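My second season of cricket in Wisholm

Jun 15, 2022

We lost again on the ground at Herley, by 8 runs, and I was the last one out. I want to write it down while I still remember the balls, because last year I wrote nothing and now all the matches are mixed in my head.

I did not grow up with cricket. In my country we played handball, and when I moved to Wisholm a colleague took me to the nets and gave me a bat that was too long for me. For one whole season I batted at number eleven and fielded where the ball never comes. This June our captain, Nyokabi Mfinanga, put me at number seven. She told me only to leave the wide balls alone and to run hard.

Leaving the ball is the most difficult thing for me. The hand wants to go. Against the spin bowler from Herley I left 3 balls in a row and felt very proud, and then I played at the fourth and it went to slip, who dropped it. After that I was calmer. I made 21, my highest score, mostly with pushes to the leg side.

With two wickets left we still needed 19, and I should have kept the strike. Instead I took an easy single on the first ball of the over, and our number ten was bowled on the next one.

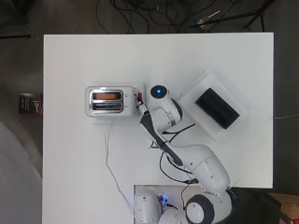 Nyokabi was not angry. She said that to count the balls in the over is also a part of batting, and I had never thought about it like this. In handball you look at the clock and that is all.

Next we play Costache at home. I will practice the leave, and also my throwing, which is still a handball throw and goes too flat.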